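Putting the spice corner in order
A project report by Amber Hoekstra

For my storage project I chose the corner I use most at home: the place where the spices and powders live. I love cooking, but I kept buying things I already had! My aim was to find a layout where every container could be reached with one hand and put back without thinking.

I started with the drawer unit, which had been in a cupboard in our old flat in Breston. It has drawers facing different ways, so I wanted to know whether turning it on the table would make it quicker to use.

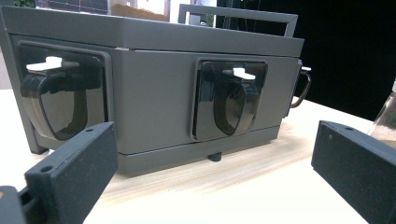
Fig. 1. The dark grey unit on the table, with its curved drawer handles.

Turning it so that a corner pointed forwards worked best for me, and I was really pleased with that. My trial list had 100 fetch-and-return tries on it, split between 2 layouts, and the angled one felt easier from the very first evening. Jars were the next job. I gave the ground powders clear ones, so the level shows without opening anything.

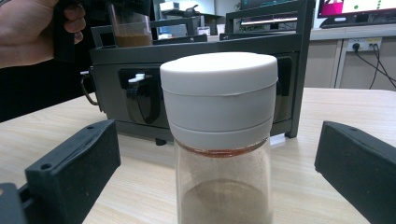
Why keep powder in a clear jar if light can spoil it?
Light does fade ground spices over time, so a clear jar is best kept in a closed cupboard and only brought out for cooking.

Labels came last. I tried writing on the lids first, but the ink rubbed off (and got on my sleeves). Paper labels round the jar hid the powder, so I'm now testing small tags tied at the neck. I also want to try a wider jar, as a teaspoon goes in much more easily.

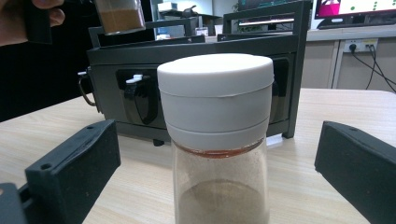
Fig. 2. White-lidded jar with tan powder inside.

The tags and the wide jar will be in part two, which I hope to finish in July.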